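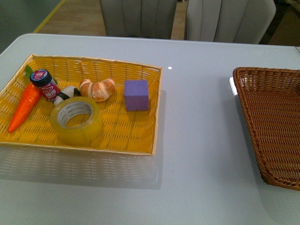
The sorting table at Villunari opens again on Thu 30 July, in room 209. Ustyna Pasichnyk has put the new trays out and asks members to use them for anything left behind after play sessions. Mixed odds and ends go in the yellow basket, where the toy carrot and the croissant have ended up beside a roll of packing tape. The brown one is for things ready to go back on the shelves. 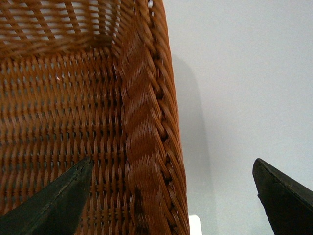
Both kinds of tray can be borrowed for two weeks. Sign them out in the Workach book by the door and write down the color. Please don't stack them with toys inside. 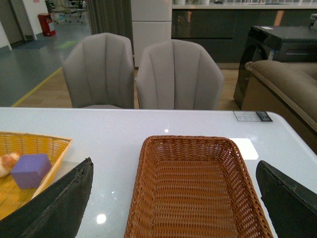
Foam blocks belong with the building set in the Levchenko cupboard. They tend to get mixed in with the play food, and we are still short five from January. If you come across a block like the purple cube in the yellow basket, move it over when you sort. There are chairs at the table for anyone who would like to sit while they work.

Tape goes back to the office at the end of the day.
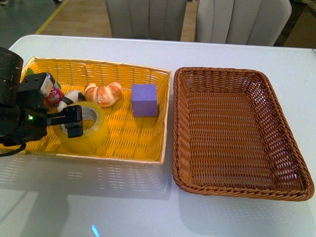
Jistora shelf labels

New labels are in the top drawer. Use one per shelf and print in capitals.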